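Giro Tabletop Kit – README

By Eglė Butkienė, January
6 min read

Giro is a two-arm tabletop kit from Söderlund, and this repository holds the recordings, settings and notes we made while reviewing it. We've had it bolted down and running long enough to have opinions, and most of them are good ones! If you're thinking of getting one, read the notes before you download anything. If you already have one, skip to the folder layout.

# What the kit is

You get two six-joint arms with their bases, two parallel grippers, the cabling, a controller box and a license for Vundon, the software that runs the arms and saves the recordings. You supply the table, the household stuff and a lot of patience on the first afternoon. Everything in this card was recorded with the stock grippers and stock fingers.

I was ready to dislike the setup process, and it won me over. Calibration is one long guided routine and it picks up where you left off if you get called away (I got called away twice). The arms have to agree on where the table is before Vundon will let you move both at once – a bit strict the first time, very welcome after that.

# The dish task

Our main test is a kitchen one: plates, a wooden dish rack, a mug tree with two mugs, a basket, a toaster oven off to the side. Plates are the interesting part. A gripper with two flat fingers has to take a thin round thing by the rim and line it up with a slot, and any small error in the wrist angle shows up at the far edge of the plate.
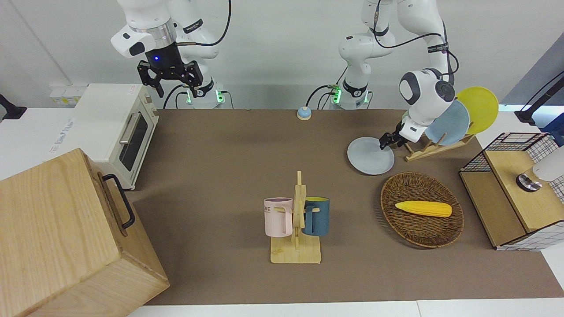 Dzintra Paju wrote in after the first release to ask if the grip force setting carries over between sessions, as hers had gone back to the default each morning and she'd been typing it in by hand. It does carry over if you save the profile under a new name. The default profile is read-only, and Vundon won't warn you when you edit it. I've put our own profile in the settings folder so you can copy it.

# What's in the release

- 172 episodes of the dish task
- 19 short calibration runs, kept apart from the rest
- 32 pages of setup notes as plain text
- 3,743 written labels, one per step, in everyday English ("pick up the blue plate by the rim")

Each episode has joint positions for both arms, gripper opening, the fixed camera view and the labels. Left and right always mean the robot's own left and right. In the fixed view they come out swapped, so the robot's right arm is on the left side of your screen. Please read that sentence again before filing an issue :)

# Folder layout

episodes/ – one folder per episode, numbered
calibration/ – the short runs
settings/ – grip profiles and speed limits
labels/ – one text file per episode
notes/ – setup notes, including my mistakes

# How it handles

The motion is lovely. I'd expected some shake with an arm stretched out over the rack, and at the middle speed setting I can't find any worth complaining about. At the top setting there's a little bounce when an arm stops short, so all the dish episodes were recorded at middle speed.

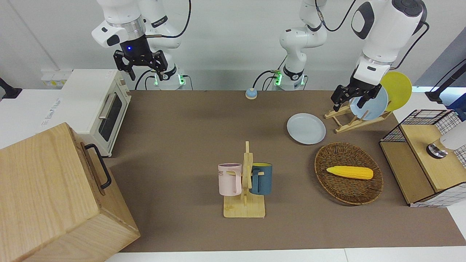 Rack slots are tighter than they look when you're steering from a chair, and I'd suggest starting with the rack square to the table edge. Once that feels easy, turn it a few degrees and try again. The labels don't record the rack angle. I wish they did, and I'd like to add it in the next release.

# Known problems

- Some labels say "dish" and some say "plate". They mean the same thing.
- The camera clock and the arm clock drift apart in longer episodes. There's a correction value in each episode folder.
- Both arms reaching for the same spot will trigger a stop. It's safe, but the restart takes longer than I'd like.
- The stock fingers are smooth. We're hoping to try the ridged pair from Uletti next.

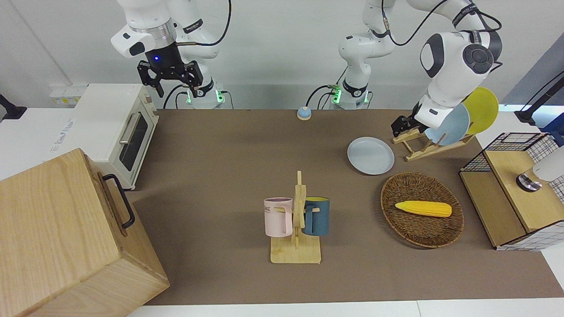
Could you include the failed attempts too, Dzintra Paju asked, since those are what she'd learn the most from? They're in there already, mixed in with the others and marked "retry" in the label files. I haven't sorted them by cause.

# Using it

Free for teaching and research. If you build something with it, open an issue and tell me, I'd love to see it. Corrections to the labels are welcome as pull requests, one episode per request please.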